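Sostness Community Rooms
Storage and Small Rooms Project
Progress report to the Igwe Fund
26 March 2022

Summary

Work on the small room is finished apart from labeling. The main store is behind schedule and will now run into April. Spending is within the grant and we are not asking for a change to the total.

Work completed

The small room was cleared first. Everything in it was sorted into three groups: keep, pass on, and throw out. Most of what we kept was craft supplies, children's books and table games. The broken folding chairs and the old carpet offcuts went to the town recycling site. The parquet had been under carpet for years and was in better shape than we expected, so we cleaned it and left it uncovered. The money set aside for new flooring in that room has not been spent.

The walls were painted white. We then put in open shelving, also white, against the back wall. Our application described closed cupboards. We changed to open cubbies after groups using the building told us they could never find what was in the old cupboards and ended up buying the same things twice. The open unit was also cheaper. Istlow supplied it and delivered on the date agreed.

Small items are being kept in plastic baskets with handles, so a group can carry what it needs to a table and bring it back to the same cubby at the end.

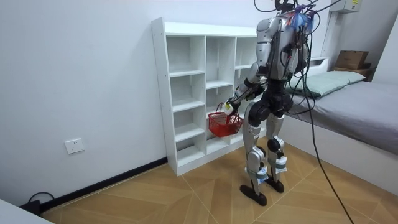
The lower cubbies are kept for things children use and the upper ones for scissors, glue and anything else that should stay out of reach. We tried it the other way for a short time with the heavy boxes on top, and moved them down again. Baskets without a handle were returned to the supplier, who exchanged them at no charge.

Work still to do

Labels for the cubbies have been ordered but have not come. In the meantime we are using paper and tape, and the tape does not hold well on the panels.

The main store has not been started. The delay is due to a leak above the door, which the landlord has agreed to repair. We did not want to move shelving in before that was done. Brodus has kept its quote open for us until the end of April.

An inventory of the craft supplies has been started. The list has 54 entries so far and covers the small room only.

Spending

Grant awarded: $3000
Held back for the main store: $1000
Flooring money not spent: $200

The flooring money is separate from the amount held back. We would like to use it for a second set of baskets and a step stool for the upper cubbies. Please let us know if this needs a written request or if a note in this report is enough.

Use of the room

The after-school group and the sewing group are both using the small room again. The sewing group has asked for a lockable box for its machine parts, and we are looking at whether one will fit in the bottom row. The book exchange will move back in when the labels are up.

Next report

We will report again when the main store is finished. Receipts for the shelving, paint and baskets are attached.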